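Laundry and Closet Questions, Answered (Sort Of)

Last updated 23 July 2021

Hi, I'm Janelle Tiongson, and I write this little site about keeping clothes in decent shape without spending your whole life on it. These are the questions that land in my inbox the most. If yours is missing, write to me and I'll get to it (slowly, I have a job too!). 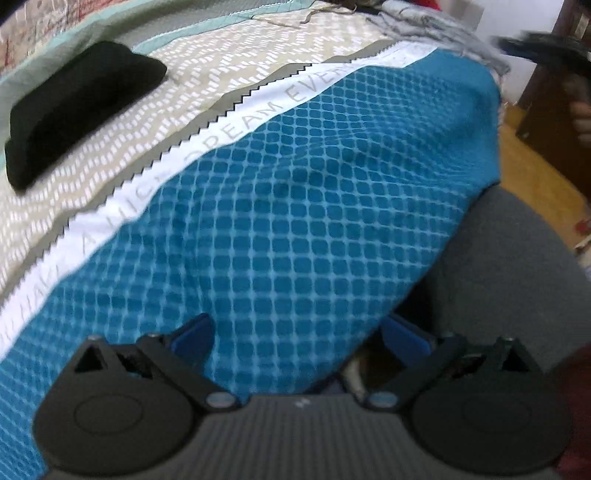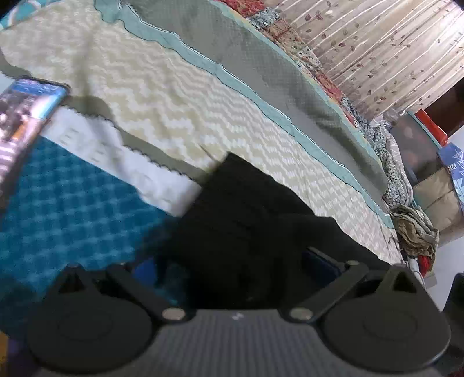

Second photo: black fabric on the bed.

Why do my black clothes go gray so fast?

Mostly rubbing. Clothes bang against each other in the wash and the surface gets fuzzy, and fuzz looks gray. Turn everything inside out, use cold water, and pick the short cycle. I also wash darks only with darks, and I keep jeans out of that load completely because they're so rough on thin shirts.

Do I need a special detergent for darks?

I don't buy one. My friend Amado Villanueva swears by his and his black shirts do look great, but he also air-dries every single thing he owns, so who knows which part is doing the work. Whatever you use, measure it! Too much soap leaves those chalky streaks people write to me about.

How often should I wash a sweater?

When it smells or has something on it. I've got one wool sweater that gets washed 2 times a year and it's doing fine. Hang it somewhere airy overnight and it'll usually be good to go again.

Fold or hang?

Knits get folded, always, or you end up with those weird little shoulder bumps. Shirts, dresses and jackets get hung. T-shirts are up to you. I fold mine on the bed and stand them up in the drawer, which my sister thinks is ridiculous, but I can see all of them at once.

How many hangers should I buy?

Fewer than you think. I own 29 and that's my limit. If they're all full and I want to hang something new, something old has to go. Hiu-tung Chien wrote in May to tell me she had 79 in one closet and could barely slide the door, so please don't do that.

What about socks with no partner?

They get one month in a bag on the closet door. After that they're dust rags. I used to be softer about this and the bag got enormous.

Can I put stretchy stuff in the dryer?

You can, but heat is what kills the stretch. Leggings, swimsuits, bras, anything with elastic: lay it flat or drape it over a rack. If you're in a hurry, roll it up in a dry towel and squeeze hard first, it makes a huge difference.

My dryer takes forever. Is it broken?

Check the lint screen, then check the hose behind it. Mine had a kink from when I pushed the machine back too far (oops). If it's still slow after that, call somebody who fixes them, I'm only good for shirts.

Do you do closet visits?

Only in Merkemville for now, and only on evenings. Wilfredo Lumanlan handles the bookings, so mention him in the subject line and your message will go to the right place.

Can I reprint your stain chart?

Sure, for home or for a class. Just leave my name at the bottom.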